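**8/13/21: New hand-worn grippers, first impressions**

We finally got to the gripper comparison we've been promising since May, and I've got sore wrists to show for it! Two models went head to head over the last couple of weeks, the Graltbridge and the Plarkley, both the kind you strap onto your own hands so you can do the job yourself and let the software learn from it later. I did most of the sessions, which makes me either the best person to write this up or the worst.

First, the numbers. We planned 600 runs, split evenly between the two models, and we threw out 14 of them (mostly my fault, I kept starting before the recording light came on). We used 40 different objects, everything from sponges to cable ties to a very slippery soap dish. The Turkov controller handled both pairs, so nothing changed between sessions except what was on my hands.

The Graltbridge is the lighter one and you notice it right away. I could go a whole morning before my forearms complained. It closes quickly, it's great with small hard things, and I was picking coins off the table by the second day, which made me unreasonably happy. It's not so great with anything floppy. Thin cloth slides out between the tips unless you come in at just the right angle, and I never got that angle down well enough to stop thinking about it.

The Plarkley is heavier and the strap needs work. I ended up padding mine with a strip of foam from an old Avotiņš shipping case, and I'd like a proper fix before the next round. But it holds on! Towels, gloves, socks, all fine. It does feel slow when you open it wide, and I dropped the soap dish more times than I want to put in writing.

### Knitwear

Hats got their own set of 68 runs because everyone had an opinion about them. A knit hat looks easy and then it folds up under your fingers, or you catch one loop of yarn and drag the whole thing sideways. What helped me most was pushing down on the top of the hat first and only then closing, and keeping the second hand out of the way with its tips open until I needed it. I practiced that over and over with the purple beanie and the black wire rack on the white sheet.
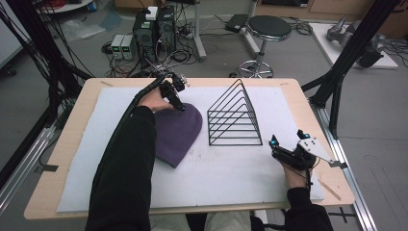
### What's next

I'd pick the Plarkley for soft goods and the Graltbridge for pretty much everything else, and yes, I know that means we may end up buying both. The full run sheets are in the shared folder under "grippers," sorted by object, with my notes in the last column (sorry about the spelling). We still have to try the longer fingertips on the Graltbridge, and I want somebody with smaller hands than mine to have a go at both pairs. If that's you, come find me at the bench any afternoon next week and bring a sweater you don't mind getting snagged.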